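Incidencia 8: la esquela publicada en Uvuneck sale con la edad equivocada
Abierta por: Ashraful Wickramasinghe
Fecha: 27 de marzo de 2022
Estado: resuelta, más o menos

Descripción
La familia Mollah envió el texto de la esquela correcto. Nuestra página, con iniciativa propia, le quitó al difunto 50 años y lo dejó casado antes de nacer. Ya han llamado dos sobrinos y una prima que no se hablan entre sí, de modo que algo los hemos unido.

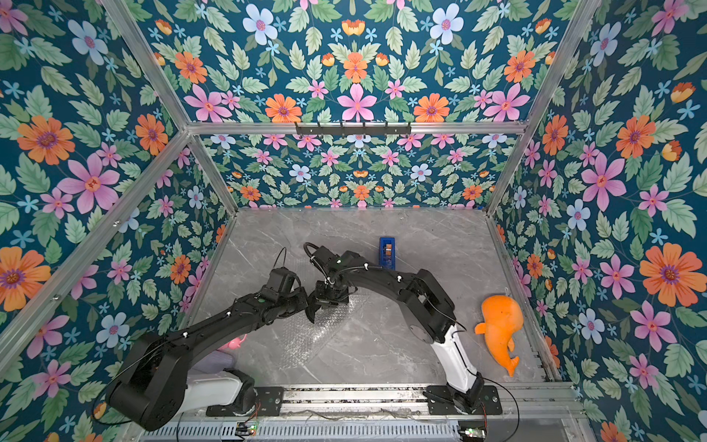
Paso 1. Comprobar el original
El formulario llegó bien: fecha de nacimiento, pueblo, cónyuge, cinco nietos. El campo de la edad venía vacío, como pide el manual, y lo calculó Zunesard — el módulo que en febrero ya convirtió un funeral en «evento recomendado».
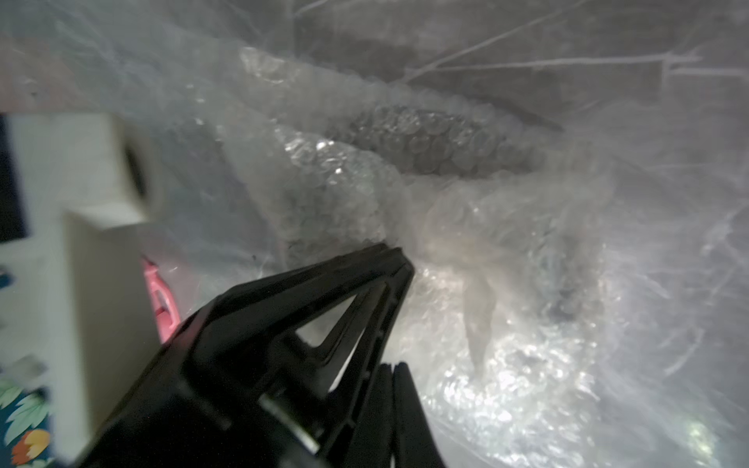 Con el año escrito en dos cifras, el módulo elige el siglo o la década que le parece. He probado con mi propia fecha y según él todavía no he cumplido los dos años. Guardo la captura para la próxima revisión salarial.
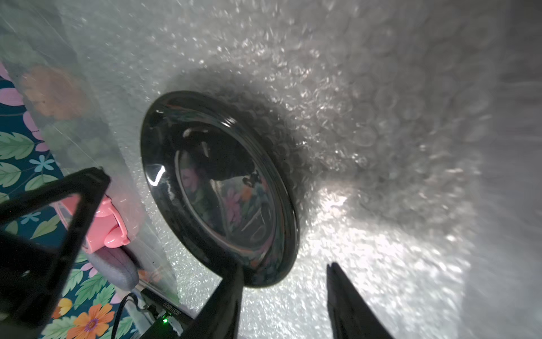

Paso 2. Corrección
Año en cuatro cifras, caché vaciada, esquela publicada de nuevo. La edad ya es la buena en la web. En el boletín por correo sigue la antigua, porque lo monta Mikberg y guarda su propia copia. 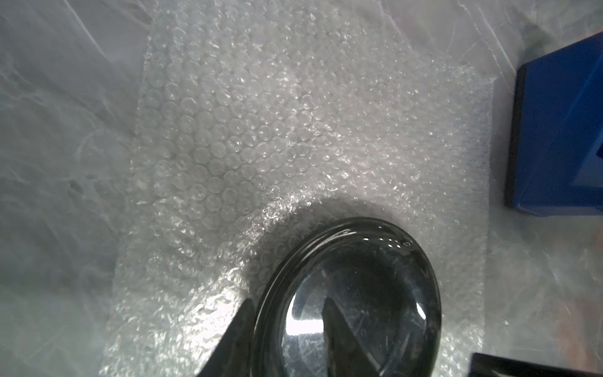 He pedido a Mikberg que la retire y contestan que el plazo es de 5 días hábiles. El entierro es antes. De momento he quitado el enlace a mano y he escrito a la familia con una disculpa sin plantilla.

Pendiente: obligar a cuatro cifras en el formulario y revisar las otras esquelas del mes.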